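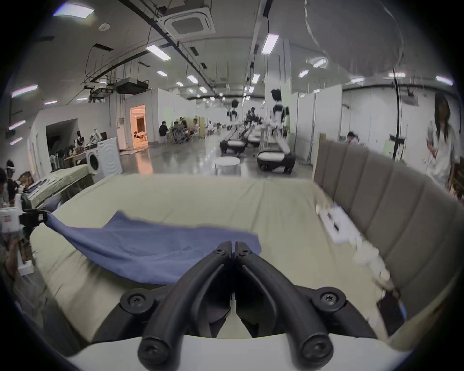
Keseto 2 review: lining up and checking two-handed demonstrations

February 19, 2022

Keseto is a desktop program for people who record manipulation data with hand-held grippers and then have to turn it into something a policy can be trained on. It reads the video and tracking logs, puts them on one clock, lets you cut them into episodes and writes them out again. Version 2 adds proper support for two grippers and a head camera at once, and that was my reason for trying it. Before this I used Toft, which is free and does one gripper well, plus a folder of my own scripts.

My test material was cloth on a bed, mostly shirts. Cloth is a fair test of this kind of software. A rigid cup can be a little out of time between two cameras and you may not notice. With a sleeve held at both ends you notice straight away.
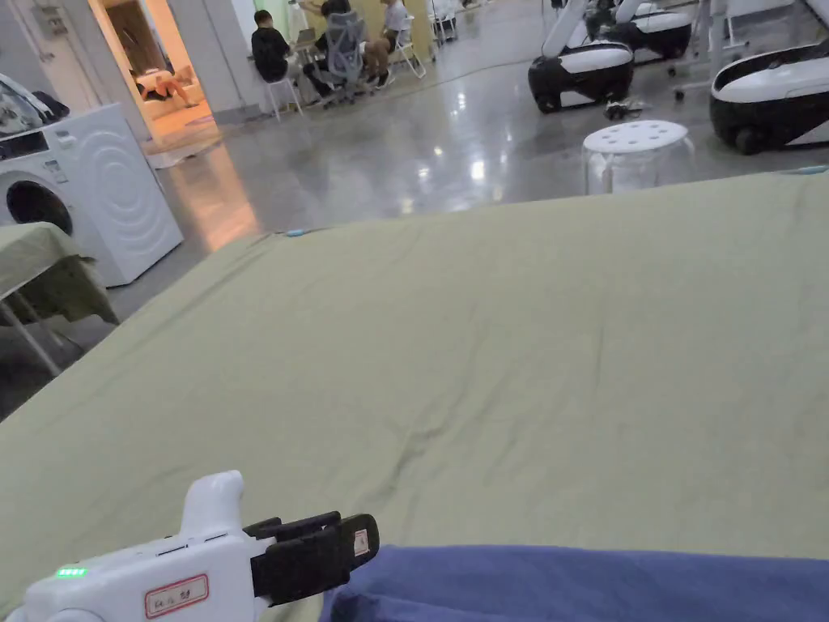 Time alignment

Each stream comes in with its own clock and Keseto works out the offset from the motion in the video against the tracked pose. I checked it by hand on 40 episodes. It was right to within a frame on all but two, and both of those began with the grippers held still, so it had nothing to go on. The program put a yellow mark against one of them. The other it passed as good.

You can drag a stream left or right to fix it, and the correction is kept in a separate file, leaving the raw log alone. I would like it to warn me when the first few seconds have no movement in them. Toft does that already.

Segmenting

The automatic cutter looks at jaw opening and speed. It splits at each grasp and release, then offers to join the short pieces. On flat garments it cuts too often, as people pinch, let go and pinch again to get hold of a single layer. Raising the minimum length to seven seconds gave me cuts I could mostly leave alone.

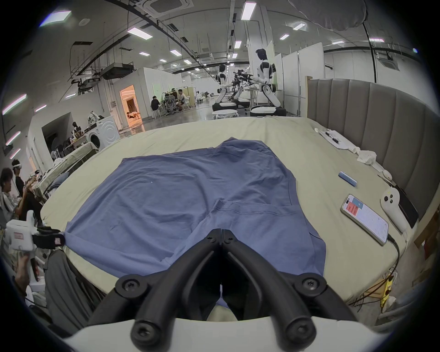
The label box takes free text or a fixed list. Use the fixed list. In my first batch I had "shirt flat", "flat shirt" and "shirt, laid out" for the same starting state, and there is no way to merge labels afterwards short of editing the export by hand.

Pose tracking and wide lenses

Keseto has its own lens model for very wide cameras and it is better than I expected. Straight edges come out straight in the preview apart from the far corners. Tracking drifts when a plain sheet fills most of the view. It recovers once there is more of the room to see, but the jump is left in the trajectory unless you tick "smooth after relocalise", which is off by default.

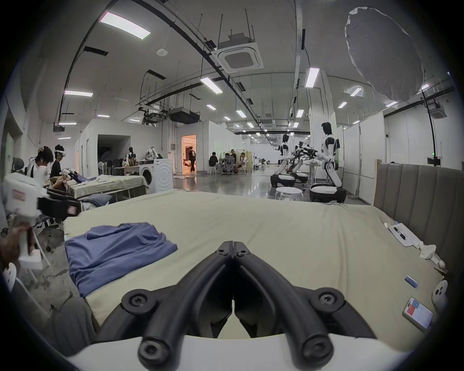
Blue shirt, loosely folded, from one of the gripper cameras.

Export and speed

Export to the Urnov training format worked first time, with both grippers in one file and the gripper width stored per frame. Processing a batch took 17 minutes on my desktop machine, against most of an hour with the old scripts. Memory use climbs through a long batch and doesn't come back down until you restart.

The manual dates from August and still shows the old menus. Flurkutness, who make it, answered my one support message the next morning.

I am keeping it for two-handed work. For a single gripper I would stay with Toft.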